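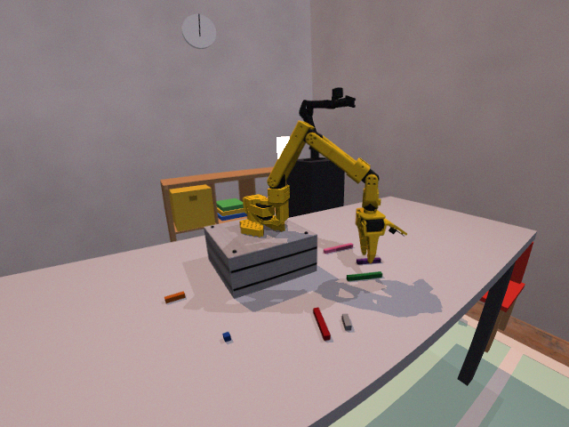 *阅读时间：11 分钟*

致 Roussel 基金：

我们现在提交“Stekovcombe 小型机构邮件域名保护”项目的第二份进展报告。报告的期间从一月开始，到本报告的日期结束。第一份报告的内容主要是准备工作，所以这一份比较长。基金在收到第一份报告以后提出了几个意见，我们在相关的部分里回答。

报告用中文写，符合资助协议的要求。中文不是我们的工作语言，技术名词我们保留英文缩写，并且在第一次出现的时候解释。如果有的句子不清楚，请告诉我们，我们会改写。

## 一、项目的目的

Stekovcombe 地区有很多小型机构使用自己的域名收发邮件：诊所、会计事务所、木材商、驾驶学校、合唱团、住房合作社。大部分机构没有专门的技术人员。域名常常是很多年以前由一个朋友或者一家已经关门的网页公司注册的，以后没有人再看过设置。

这种情况给骗子提供了方便。他们可以用机构的域名作为发件人地址，给客户寄假的付款通知，里面写着“我们的银行账号改变了”。收信人看到的地址完全正确。本地最近几年发生过这样的事情，受害的一方经常是付款的客户，可是失去信任的是那家机构。

有三种公开的技术标准可以减少这个问题：

- **SPF**：域名的主人在 DNS 里公布哪些服务器可以用这个域名发邮件。
- **DKIM**：发出去的邮件带有数字签名，收件的服务器可以检查。
- **DMARC**：域名的主人告诉收件服务器，如果前面的检查没有通过，应该怎么处理，并且可以要求收到统计报告。

DMARC 的策略有三个级别。“none”只观察，不阻止；“quarantine”一般把可疑的邮件放进垃圾邮件文件夹；“reject”要求直接拒收。项目的目标是帮助机构安全地到达“reject”。重要的词是“安全地”。如果太快，机构自己的正常邮件也会丢失。

这些标准只防止别人直接冒用域名。它们不防止相似的域名（例如把字母 l 换成数字 1），也不防止真正的邮箱密码被偷。我们在每一次培训开始的时候都说明这一点，在后面的第七部分还会再谈。

## 二、期间内的主要结果

| 项目 | 结果 |
|---|---|
| 名单上的域名 | 692 |
| 已经到达“reject”的域名 | 215 |
| 由我们的修改引起的正常邮件丢失事故 | 2 |
| 设备和服务预算中还没有使用的金额（欧元） | 2,484 |

名单包括在本地区登记地址、并且有 MX 记录（也就是可以接收邮件）的小型机构的域名。名单在一月整理完成，之后我们没有增加新的域名，这样后面的数字可以和开始的时候比较。有几家机构在期间内停止活动，我们仍然把它们留在名单里，状态写“停止”。

表格里的“到达”有一个比较严格的意思。我们只有在下面的条件都满足以后才这样登记：策略公布为“reject”，没有使用减少比例的参数；SPF 记录的 DNS 查询次数没有超过标准允许的上限；机构的主要发信系统有自己的 DKIM 签名；汇总报告连续四个星期没有发现正常来源被拒绝。如果按照比较宽松的计算方法，只看公布的策略，数字会更大，但是我们认为那样的数字对基金没有很大的用处。

基金在意见里问，为什么第一份报告没有写“受保护的人数”。我们考虑了这个问题，决定继续不写。一家机构有多少客户，我们没有可靠的办法知道。

## 三、工作的方法

### 3.1 检查

我们用自己开发的程序 Flaltum 每天夜里读取名单上所有域名的公开 DNS 记录，并且把变化保存下来。Flaltum 只读公开的记录。它不登录任何系统，也不扫描端口。这个限制写在资助协议里，期间内没有改变。

程序把每一个域名分到一个组：完全没有记录、只有 SPF、有 DMARC 但是只观察、已经有执行的策略、记录有错误。最后一组比我们预计的大。常见的错误有：

1. 同一个域名有几条 SPF 记录。标准只允许一条，多的时候检查的结果是永久错误。
2. SPF 记录用“+all”结尾，意思是全世界的服务器都可以发信。我们在几个地方看到同样的记录，写法完全相同，可能来自同一份旧的安装说明。
3. DMARC 记录放在错误的名字下面，少了“_dmarc”这个部分。
4. 接收报告的邮箱已经不存在。

### 3.2 联系

第一次联系我们用纸质的信。这个选择看起来有些旧，但是有理由：我们要告诉机构，不能因为一封邮件写得像真的就相信它，那么第一个通知最好不是邮件。信里没有链接，也没有二维码，只有办公室的电话和地址，并且建议收信人先在市政府网站的项目页面上核对电话号码。

信的文字改了三次。第一版里有“漏洞”这个词，几家机构打电话来问它们是不是已经被攻击。第二版太温和，回复很少。现在的版本在第一段说明“别人现在可以用贵机构的名字寄邮件”，在第二段说明修改不收费。这一版的回复情况最好。

有的机构即使收到信以后也不相信我们。有一家驾驶学校先报告了警察，警察打电话给我们核实。我们觉得学校做得很对，并且请它们允许我们在培训里讲这个例子，它们同意了。

### 3.3 修改

修改按照固定的顺序进行：

- 和机构一起列出所有用这个域名发信的系统；
- 公布 DMARC 的“none”，开始收集汇总报告；
- 至少等六个星期，其中要包括一次月底；
- 修正 SPF，打开 DKIM；
- 进入“quarantine”，再等；
- 进入“reject”。

月底的要求是在工作中学到的。很多机构在月底从会计软件发账单，而会计软件在平时的日子里完全不出现。对于协会，最难发现的系统是每年只用一次的报名表或者会费通知。我们现在会问：“去年您收到过或者寄出过哪些自动的邮件？”这个问题比“您用哪些系统？”得到的答案多很多。

DNS 的修改由机构自己或者它的服务商来做，我们在电话里或者坐在旁边帮助。我们不保存任何机构的密码。有时候人们想把密码写在纸上给我们，我们不接受，并且请他们把纸收起来。

### 3.4 汇总报告的处理

收件方的大型邮件服务每天发送 XML 格式的汇总报告。小型机构读不了这样的文件，所以在机构书面同意以后，报告送到 Flaltum，由程序变成一页简单的文字，每个月寄一次。文字里写：您的邮件从哪些系统发出，哪些通过检查，哪些没有通过，您需要做什么。如果什么也不需要做，第一行就写“这个月您不需要做什么”。

汇总报告不包含邮件的内容，但是包含服务器的 IP 地址。我们把原始文件保存九十天，然后删除。我们不要求接收单封邮件的失败报告（ruf），那种报告可能包含个人信息。

## 四、和 Mamus 的合作

Mamus 是本地区的一家主机服务商，名单上很多机构的域名由它管理。一月的时候，Mamus 的控制面板不能输入长的 TXT 记录，2048 位的 DKIM 公钥会在没有提示的情况下被截断。客户看到“保存成功”，可是签名检查一直失败。

我们把这个问题写成一份短的技术说明，附上可以重复的步骤，交给它们的支持部门。第一个回答是，系统按照设计工作。我们请求开一次会，在会上一起做了一遍操作，之后它们接受了这是一个错误。修正在春天完成。

现在 Mamus 的新客户在打开邮件服务的时候，自动得到 SPF 记录和 DKIM 签名，DMARC 的策略是“none”。我们建议过“quarantine”，Mamus 担心支持电话会增加。我们理解这种担心，也不想为了这一点让合作停下来。双方同意在年底以前再谈。

旧客户的情况还没有解决。旧的服务器用另外一套邮件软件，不能给每个域名单独签名，所有的邮件都用 Mamus 自己的域名签。这样的签名本身有效，但是和发件人的域名不一致，所以对 DMARC 没有帮助。这些机构现在只能依靠 SPF，而邮件被转发的时候 SPF 通常会失败。在迁移到新服务器以前，我们把它们停在“none”。名单上没有进展的域名，很大一部分属于这一组。

## 五、事故

期间内发生了 2 次由我们的修改引起的事故。按照协议，我们在发生以后的一个工作日内已经通知基金，现在写最后的说明。

**第一次事故：诊所的预约提醒。** 诊所的预约提醒从一个外部系统发出。这个系统在观察期间出现过，但是它同时服务很多客户，在报告里显示的名字和诊所没有关系，我们把它错误地归到“未知来源，可能是假冒”。策略进入“reject”以后，病人没有收到提醒。诊所在第二天早上发现有人没有来，打电话给我们。我们请诊所马上退回“none”，当天下午供应商的系统被加进记录。诊所的工作人员用电话联系了当天和后一天的病人。

我们的改变：每一个未知来源，如果发信量稳定、时间有规律，必须先和机构谈过，才可以标为假冒。另外，对于医疗机构，进入“reject”以前要由机构书面确认预约系统、化验结果和账单这几个来源。

**第二次事故：合唱团的邮件列表。** 合唱团的成员通过一个邮件列表讨论排练。列表软件在主题前面加上团的名字，在邮件底部加上一行说明，这样原来的 DKIM 签名就不再有效。使用合唱团域名地址的几位负责人写给列表的邮件被其他成员的邮件服务拒收。更麻烦的是，列表软件看到很多退信，自动停止了一部分成员的订阅，而他们没有收到通知。

这个问题在技术文献里早就有描述，我们应该提前检查。现在的检查表里有一行“是否使用邮件列表”。合唱团的列表已经改为用列表自己的地址作为发件人，成员的订阅由负责人手动恢复。合唱团目前停在“quarantine”，他们希望等到夏季音乐会以后再继续，我们同意了。

## 六、培训和材料

我们在 Stekovcombe 图书馆举办晚上的培训课。课的前半部分讲假付款通知：怎么识别，怎么用已经知道的电话号码核对账号，谁有权改变供应商的银行信息。后半部分讲域名，对象是愿意自己修改的人。

开始的时候我们把顺序反过来，先讲 DNS。很多人在休息的时候就回家了。改变顺序以后，大部分人留到最后，也有人只听前半部分，这样也可以。

学员问得最多的问题和域名没有直接的关系：如果已经付了钱，应该怎么办？我们为此写了一张单页的说明，内容是马上打电话给银行、请求撤回、保留原始邮件和完整的邮件头、报警。说明放在图书馆的服务台和市政府的大厅里。会计事务所要求过加印。

印刷材料里有一处错误需要报告。第一批手册的示例记录中，分号的后面用了中文全角空格。如果有人从电子版复制这一行，记录就会无效。一位学员发现了这个错误。电子版当天已经改正，纸质版我们加了一张更正条。

## 七、项目不能解决的问题

基金要求我们清楚地写出限制。我们写在下面。

相似域名的注册仍然很容易。在期间内我们知道有一家木材商的客户收到假的账单，用的域名多了一个连字符。木材商自己的域名那时已经在“reject”，对这种攻击没有作用。客户在付款以前打了电话，没有损失。

邮箱被入侵的情况更加严重。如果攻击者拿到真正的密码，他发出的邮件会通过所有的检查，而且他可以看到以前的通信，知道哪一张账单快要到期。防止这种情况需要双重验证。双重验证不属于现在的项目范围，但是我们在每次访问的时候都会问，也会介绍服务商提供的说明。我们想在下一期把它正式加入工作内容。

手机上的邮件程序常常只显示发件人的姓名，不显示地址。攻击者可以写任何姓名。这一点只有通过教育才能改善一些。

另外还有关于数字的限制。我们没有办法证明本地区的诈骗减少了。警察的统计把不同种类的网络诈骗放在一起，很多受害者也不报案。我们能看到的是汇总报告里有多少未经授权的邮件被拒绝，但是攻击者可能只是换了别的域名。

## 八、财务

人员费用符合预算。交通费用比预算低，很多机构愿意在电话里工作。邮费比预算高，原因是信的文字改了以后需要重新寄给没有回答的机构。按照协议，这两项之间可以互相调整，不需要事先批准，我们已经这样做了。

设备和服务这一项还有 2,484 欧元没有使用。原来的计划是购买一个商业的报告分析服务。Flaltum 现在可以完成同样的工作，而且我们不希望把机构的数据送到另外一家公司。我们请求把这笔钱用在下面两个地方：

- 请外部的人检查 Flaltum 的代码，特别是读取 XML 和压缩文件的部分。这个部分每天打开从外面来的文件，是程序里风险最大的地方；
- 把 Flaltum 的备份放到第二个地点。

第一个用途对我们更重要。如果金额只够做一件事，我们选择代码检查。已经得到的报价附在财务附件里。

## 九、风险

**对少数人的依赖。** Flaltum 的大部分代码由同一位同事编写。我们已经开始写操作手册，另一位同事在六月按照手册独立完成了一次恢复。恢复成功了，但是有一步在手册里没有写，现在已经补上。

**策略退回。** 有的机构在更换网页公司的时候，新公司把 DNS 全部重新设置，DMARC 记录就消失了。Flaltum 第二天会发现，然后我们打电话。项目结束以后谁来打这个电话，现在没有答案。我们希望和基金一起讨论这一点，最好在秋天以前。

**大型邮件服务的要求改变。** 今年几家大型邮件服务对大量发信的人提高了要求。名单上的机构大部分发信不多，没有直接受到影响，但是打来咨询的电话增加了。有的机构因此第一次对这个题目有兴趣，对我们的工作有帮助。也有人收到推销电话，对方说如果不购买某种“证书”，邮件就会被关闭。我们在网页上发了提醒。

## 十、下一个期间的计划

我们会先处理两组域名。

第一组是完全不发邮件的域名，例如只用来转到另一个网站的地址。这些域名可以很快公布“reject”和空的 SPF 记录，几乎没有风险。在期间的前一半我们没有优先做这一组，现在看这是一个安排上的错误。

第二组是会计事务所。一家事务所的域名被冒用，会影响它的很多客户。事务所的系统比较复杂，每一家需要比较长的观察时间，所以我们想在夏天开始，避开年初最忙的季节。

和 Mamus 的旧服务器有关的工作取决于它们的迁移时间表。我们已经请求在八月以前得到一个书面的日期。如果没有得到，我们会在下一份报告里写明，并且重新计算可以达到的目标。

给机构的每月文字说明会增加一个部分，列出公布在 DNS 里的记录和上个月相比有什么变化。有几家机构要求过这个功能，程序已经写好，还需要测试。

## 十一、请基金决定的事项

1. 是否同意第八部分提出的用途改变。
2. 是否同意把双重验证的介绍和帮助放进下一期的工作范围。
3. 是否可以公开 Flaltum 的源代码。协议规定公开以前需要书面同意。我们希望在代码检查完成以后公开。

对第一个问题，如果能在八月底以前得到回答，外部检查可以在秋天进行。其他两个问题可以等到下一次会议。

附件：财务明细和报价；Flaltum 的数据保存规则；信件的现行版本；更正后的手册；两次事故的时间记录。

Stekovcombe 小型机构邮件域名保护项目组
2024年7月13日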